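Skarus two-arm kit with the Trirano table skills package: our review after one season

We run a small workshop where people can try assistive machines before they decide to pay for one. The Skarus kit came to us through Brakcombe, which rents it by the month, and we have used it since May. I write this review for other small places which think about renting. It is for normal table work, picking and moving household things, and I will not speak about the software for programmers.

Setting up

The seller says that one person can do it in 40 minutes. For me it was longer the first time, mostly because of the calibration, which stopped two times without any message. After this it went well. The manual is short and the drawings in it are good, but the chapter on the gripper pads is missing and I had to ask for it by mail.

Picking up bowls and cups

I was most curious about shiny metal. Our older machine from Khaemba did not like reflections and often closed its fingers in the air. The Skarus takes a bowl by the rim, and the wrist comes to it at an angle which I find natural.

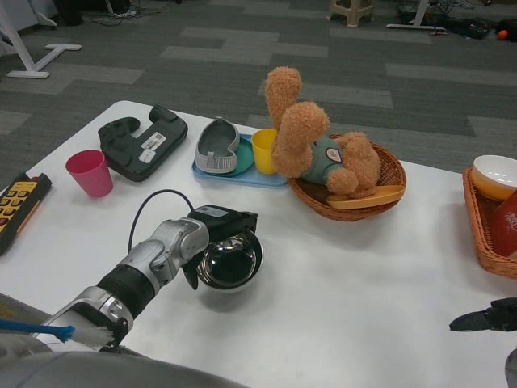 My experience with metal is less good than yours, wrote Oduya under the first version of this review. We rent the same kit, and with a thin rim I must lower the grip force to 35 percent, or the bowl turns in the fingers. Please tell people to change this before they start.

I thank him for this and I pass it on. The force setting is in the second menu, and it goes back to the factory value after each restart. I hope Trirano will change this, it is a small thing but it costs patience.

The cable of the arm makes a loop over the wrist. I was afraid it would catch on things which stand high, and I still keep tall objects away from that side.

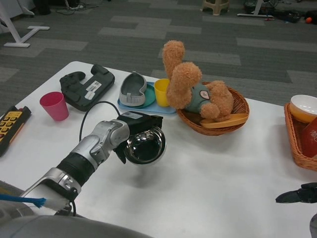

Steel bowl held in the left gripper, turned toward the head camera.

The fingers

The fingers are long and black, and they open wide enough for all the cups we own. Cleaning them is easy with a damp cloth. I would like a softer pad for plush toys, because the long hair of a teddy bear comes between the joints and I must pull it out with tweezers.

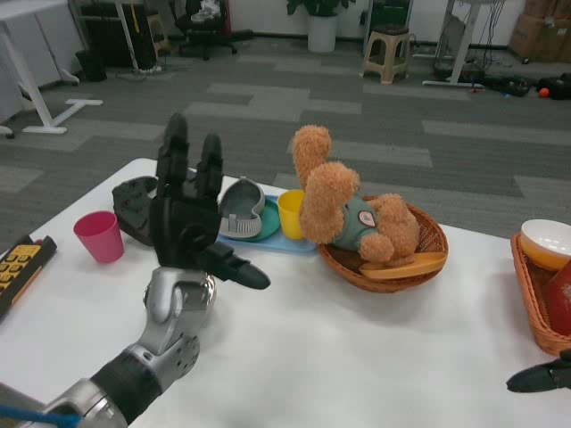
Left hand raised and open, with cups, tray and baskets on the table.

The battery of the base gives us a little over 5 hours, and this is enough for our afternoon. The fan is quiet. Changing from one skill to another takes 17 seconds, and visitors become impatient in this time.

Dark objects are the other classic problem, so I paid attention to them also. I prefer good light from the ceiling and no lamp on the table.
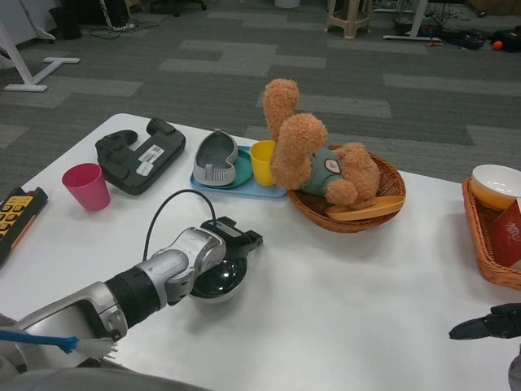
Price and support

Brakcombe answers mails quickly and in clear language. The monthly rent is fair for the arms, but the Trirano package is paid separately, and I think this should be written on the first page of the offer. If you only want to show simple picking, take the kit without the package for the first month and add it later. We will keep ours until the end of the contract.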